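Search this site
Type and press enter

The white table in August

I came back to the workroom at Plomuda in August, after a long break, and the first thing I wanted to do was to clean the table. It is a simple white table, very smooth, and I like to work there because of the light. But a white table has one bad side. It shows everything. On my old brown desk at home I could leave crumbs from breakfast until dinner and feel no shame.

So I decided to write down how I clean it, because my friend Đức Cao asked me two times already and I always forget to answer him properly.

First I look before I wipe. This was a lesson for me. In my first year I took a wet cloth immediately, and the small dark grains made gray lines on the surface, and then I had to clean the lines also. Now I bend down a little, so that my eyes are near the height of the table, and I look toward the window. 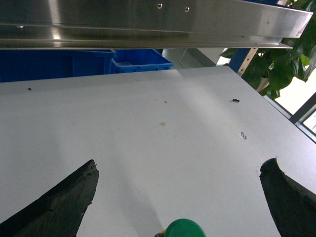

The dry things must go first. Crumbs and black grains I push together with a piece of stiff card, slowly, and I let them fall into my hand. Anything soft I lift with a paper, straight up, and I do not press. If you press, it becomes flat and then you have a stain as big as a coin.

After this comes the damp cloth. I say damp, and my mother would say almost dry. I start at the far side and come back to myself in long lines. I bought a spray from Brikia last winter, it cost me 31 with the delivery, and I must say that warm water with one drop of dish soap does the same work. The spray smells better, I admit.

Then there is the small sticker with the black and white pattern. Please do not rub it! I go around it with a corner of the cloth – the edges of such stickers come up very easily, and after that they collect dust forever.
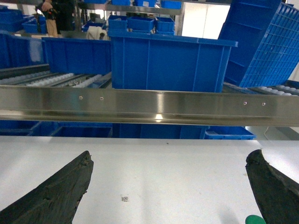

The little sticker on the table, with the steel rail and the blue crates behind.

The rail is a different story. Steel likes to keep every finger mark, so I wipe it along its length and never in circles, and I dry it with a second cloth. Around the screw holes I use a cotton stick. Đức Cao thinks this is too much, but he has never had to look at this rail every morning at seven.

The crates I leave for another day. I would like to wash them outside with a hose, when the weather is still warm, and let them dry upside down.

Next time I will write about the cloths, and which ones I stopped buying.

Contact | © Guvico Notes | Back to top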